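Wed 29 April

The park map for the new season went up on the Flurden site last night, and as usual the most interesting parts are the ones without labels. I've had it open next to last year's version all morning. There are 2 changes I think matter, and a few small ones.

First, the plot behind the log flume. Last year it was drawn as trees. This year it is a plain tan shape with no name on it, and the service road that used to cut across it now bends around the north side. You don't move a service road for a flower bed. Bereket Demissie, who posts on the Tanonden board and has walked that fence line more often than I have, thinks it's the family coaster that was talked about in December. I agree with him on the location. I'm less sure about the ride.

The permit notice for that plot gives a maximum height of 26 meters. A family coaster doesn't need that much, even with a decent lift hill. A drop tower would usually want more. My guess is a small launched coaster with one tall element near the front, probably a spike or a top hat, because the plot is narrow at that end and wide at the other. The notice also lists 864 meters of "guideway," and I take that to mean track. If it's track, a drop tower is out.

Second, the old Honkanen theater. It has been closed for 2 seasons and the map still shows the building, but the restrooms next to it are now marked as open from the midway side only. That suggests the front plaza will be fenced. Glenys Tomoana wrote in to say she heard it will come back as a dark ride using the same shell. I'd like that to be true. The stage house is tall enough for a two-level layout, and the lobby would make a good indoor queue, something Flurden badly needs on a rainy day.

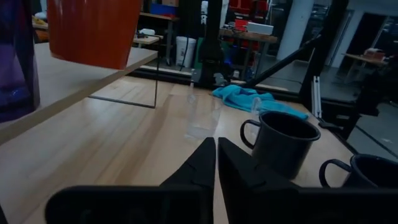
Black mug and a clear cup on the table.

I've seen people say the theater will be knocked down to make room for food stalls. I don't think so. The roof was redone not long before it closed, and the food court at Brandberg Landing is half empty on most days as it is. More stalls wouldn't fix anything.

The smaller changes:

The train now has three stations again. The one at the lake is back.

The carousel has moved about its own width to the left. This could be a drawing error. They had the swings in the wrong place for years.

Parking lot C is marked as staff only. If you usually park there, plan on the longer walk from D.

The smoking area by the Brandberg gate is gone and I can't find a new one.

As for theme, the new plot sits between the logging area and the mining town, so either one could be stretched to cover it. I'd put my money on mining. The logging area already has the flume and the lumberjack show, and the mining town has had nothing new since the shooting gallery.

Opening weekend I'll walk the path behind the flume and see how much is visible over the wall. If there are footers in the ground we'll know the layout pretty quickly. I'll post what I find that evening, or the next day if the drive home is bad.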